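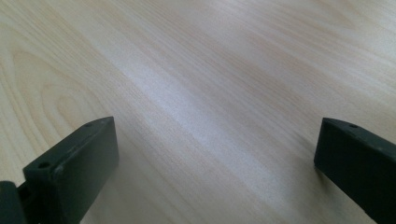
## February, bench notes, soap finish trial

Third coat on the test boards this morning and I'm really pleased with this one! Recipe as it stands: 69 g soap flakes to 2,000 ml hot water, stirred until the lumps gave up, then left overnight. It sets to a loose custard. Yakubu wanted it thicker, but the thin mix goes on so evenly that I'm sticking with it.

- Board A: raw, control
- Board B: two coats, wiped back after 18 minutes
- Board C: three coats, same wipe, 251 grit between

(251 is what Hauwa wrote on the bag — I think she meant 250, ask her.)

Board C feels lovely, almost like chalk that's been polished. The color stays pale, too. Oil always drags things toward orange and I hate losing that blond look, especially where the grain makes those arched cathedral shapes.

Water drops left for an hour raised the grain on B and barely touched C. Coffee got both of them. Hauwa Dauda says a fresh coat will lift most of it, so that's tomorrow's job.

Need: more flakes from Grondley, clean cotton rags, a lid that fits the big jar.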